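Tromodetti (practice kit)

Tromodetti is a tabletop kit for teaching robot arms everyday kitchen handling, sold by the Berico workshop in Tremblay. It was designed by Nathalie Després and Lucie Thibodeau, who wanted small labs and schools to have a cheap, cheerful set of objects that still gives an arm plenty to think about.

Contents and use

The kit pairs a drilled white work surface with toy cookware, dishes and play food. Arms are bought separately; the mounting rail accepts most light desktop models. Tasks come on 15 printed cards, ranging from moving a piece of fruit into a bowl to opening an appliance door. Each card gives a starting layout and a goal, and owners are free to shuffle things as they like (many do, and the results can be wonderfully hard).

Much of the kit's appeal lies in its mix of shapes. A mug handle asks for a careful approach from the side, a flat peel is tricky to pinch, and soft pieces give way under the fingers in a manner that rigid blocks never do. 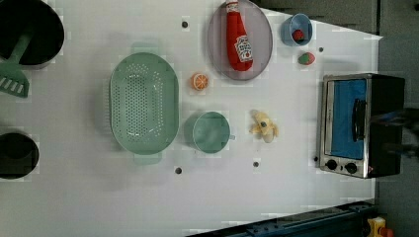 A Tromodetti layout from overhead, with colander, mug, play food and toy toaster oven.

Versions

The first release had two bowls and no appliances. A second, issued in December, added the toaster oven and five new cards, and it remains the one to get — the oven door alone can fill a happy afternoon of practice. Spare food pieces are sold through Ollden, a parts shop that also carries replacement rail bolts.

See also: Pick and place; Robot learning; Toy kitchen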